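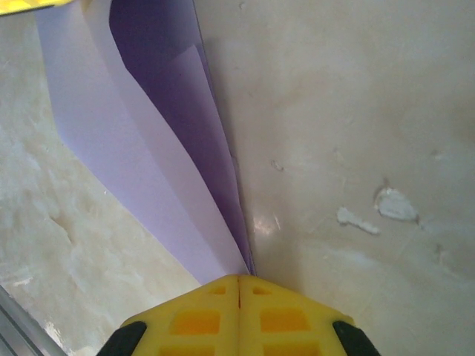

Hanne Rautiainen told us after her first evening concert with the ensemble that she had never heard a wind quintet hold a room without saying a word between pieces. Her remark was repeated at the next rehearsal, and the practice of playing the first half without spoken introductions has continued ever since.

About the Ellbridge Winds

The Ellbridge Winds is a professional chamber ensemble based in Ellbridge. It was founded by the bassoonist Kazimír Štefanec as a quintet of flute, oboe, clarinet, horn and bassoon, and it now draws on a roster of 20 musicians. The ensemble performs at civic ceremonies, conferences, weddings and private receptions, and presents its own concert series from September through the spring.

All members hold a degree in performance or have equivalent orchestral experience. Several teach privately, and a number play regularly with regional orchestras and in theater pits. The quintet remains the core of our work, although clients may also engage a trio, a larger serenade group of nine players, or a single musician for a short service.

Share this page: 7

Our Repertoire

The library holds standard works for wind quintet together with arrangements made for the ensemble by its own members. Dance suites, opera overtures and film themes are the pieces most often requested for receptions. For formal dinners we generally recommend lighter classical works, played at a volume that allows guests to speak comfortably at the table.

The Nurar Suite, written by Mr. Štefanec for our first full season, is performed at least once each year. It is in three movements, the second of which is scored for horn and bassoon alone. Requests for pieces outside our library are welcome, and an arrangement can usually be prepared if we have been given seven weeks' notice - longer if a vocal soloist is involved. 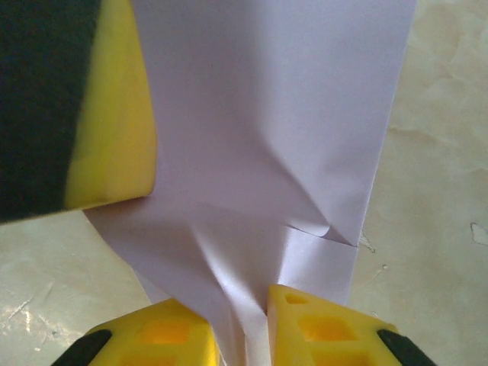

Paper folding, close view.

The Kinnunen Series

Our public concerts are given under the name of the Kinnunen Series and take place on Monday evenings at 7:30. Each program lasts a little over an hour, with one intermission. The opening concert of the season is devoted to music for the full nine players, while the winter programs feature the quintet and invited pianists. Tickets are sold at the door and through the ensemble office.

A season subscription includes reserved seating and admission to open rehearsals. Students in full-time education are admitted to open rehearsals free of charge.

Recordings and Education

The ensemble has released 3 recordings on the Pultis label. The most recent contains the complete Nurar Suite and a set of short marches arranged for quintet. Copies may be purchased at concerts.

School visits are offered throughout the academic year. A visit consists of a short performance, an introduction to each instrument and a coached session for students who already play. Schools are asked to provide five chairs without arms, a room large enough for the class, and a piano where one is available. Music stands are brought by the players.
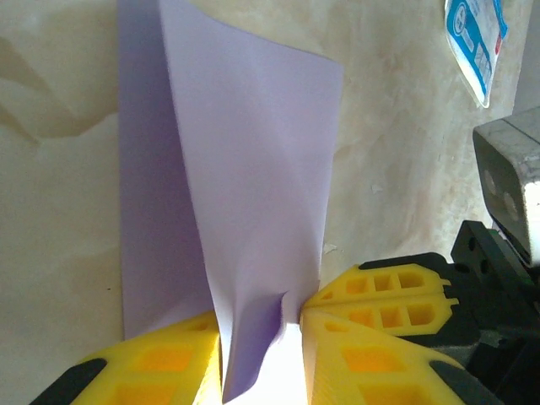 How far in advance should an engagement be booked?
Most clients book several months ahead, and dates in early summer are the first to be taken. Shorter notice can be accommodated when players are free.

Engaging the Ensemble

Inquiries should state the date, the place, the hours of music required and whether the performance will be held indoors. Outdoor engagements are accepted on the condition that a covered and level area is provided - wooden instruments cannot be played in rain or in strong direct sun. A written quotation is issued by the office, and the date is held once the signed agreement has been returned. The program is settled with the client in the weeks before the event.

Comments (9)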